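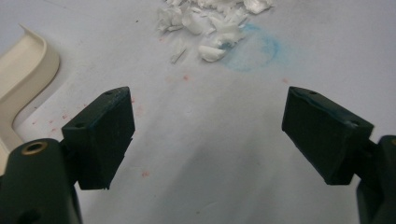

Fig. 1. Broken white pieces heaped on the work surface, one splinter lying apart.

Workshop Materials, Unit 8: Fragments, tubes and channels at the bench
Notes by Tươi Quách. Bench sessions with Octavian Bălan.

Read these notes before the bench session and bring them with you. The March group had them as two separate sheets. They are now one, and the old storage page has gone.

1. Looking before touching

Most marks are lost in the first minute, when somebody brushes the whole lot into a tray. Look at the heap and at the surface round it first, and write down what you find in your bench book.

In Fig. 1 the pieces are mixed. Some are glossy and some are chalky, and there are flakes among the thicker shards. A thin white splinter has its own place at the lower left of the pile, so it gets its own line in the notes. There is also a faint ring of light blue under and beside the lowest shards, and a scatter of very small pinkish-red specks on the pale surface. Record both as colour and position only. "Light blue ring, partly under shards" is enough. Do not write "paint" or "chalk" unless you have tested it.

A glossy side and a chalky side can belong to one piece. Turn a shard over before you decide which group it goes in.

2. Lifting and grouping

Wear gloves. Start with anything lying apart from the heap, then take pieces from the top. Long splinters go in a lidded box and not in a bag, where they come through the side. Flakes are lifted on a slip of stiff card.

Set the pieces out in rows by surface, glossy to the left and chalky to the right, with doubtful ones in the middle. Joining comes in Unit 9. Please do not try edges together now, as the chalky ones rub down and will not fit afterwards.

Labels are written in pencil. The Gakisance practice set is numbered up to 197, so begin your own labels at 200 to keep the two apart. Any tray over 30 pieces should be split.

Leave the surface until last. Once all the pieces are up, go over any marks again and add to your notes, then wipe down with a damp cloth. Dry brushing sends dust along the bench to your neighbour.

3. Tubes and channels

The second exercise is about describing shapes that fit one another. We use plain pale parts for it, because students lean too heavily on colour.

A tube is closed all the way round. A channel is open along one side, and a U-shaped channel has a floor and two raised walls. In Fig. 2 a cream tube stands upright with its lower end in a long cream channel. Look for the thin curved seam line low on the tube, and for the lip on the right wall of the channel where it catches the light. The floor of the channel is smooth, with a few faint smudges.

Draw the two parts separately, then together. Give the seam as a single line and do not shade it.
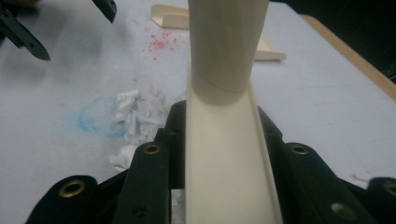 4. To hand in

One page of notes on the fragments, written before lifting.
Two drawings of the tube and channel, one apart and one together, in pencil.
Your tray list, with label numbers.

Put everything in the Kanmont folder by 4 p.m. Late work goes to Octavian Bălan directly.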